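4.2 Occupancy and lease terms

Members at the Tivley and Plurberg sites were surveyed in October. 341 usable responses, mostly sole traders and small firms of five people or fewer. Larger tenants were left out at this stage – their leases are negotiated one by one and don't compare well with a monthly desk pass.

Median stay was longer than the operator's own reporting would suggest. Part of that is definitional. Iveck counts a member as new each time the plan changes, so a firm that moves from hot desk to private office shows up as two short stays. We joined these back together by account number where we could. Where we couldn't, the record was dropped.

Price sensitivity was weaker at Plurberg. Could be the building, could be the lack of anything else nearby. A rise of 20 dollars a month on the basic pass had no effect on renewals that we could separate from noise; at Tivley the same rise went with more downgrades, though not more exits. Members who downgraded tended to stay on, wich matches the pattern in the earlier Rahman sample. 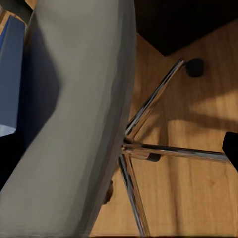

Figure 5. Simulated view: light grey robot arm segment at close range, blue panel behind.

The deposit is a separate matter. Private office tenants pay up to 3000 dollars upfront, held for the full term, and several open-ended answers bring this up without being asked. For a firm in its first year thats working capital. Iveck treats the money as security, but in the accounts we were shown it sits with general cash, and growth in new sites tracks growth in deposits fairly closely. We don't claim one pays for the other. The timing is suggestive, no more.

Two limits. Former members are under-represented, as the contact list only covers accounts open at the start of the survey month. And plan names changed midway through the lease data – older plans were matched by price, by hand. Mismatches are likely in the middle tier, less so at either end. Results by tier are in the next section and should be read with that in mind.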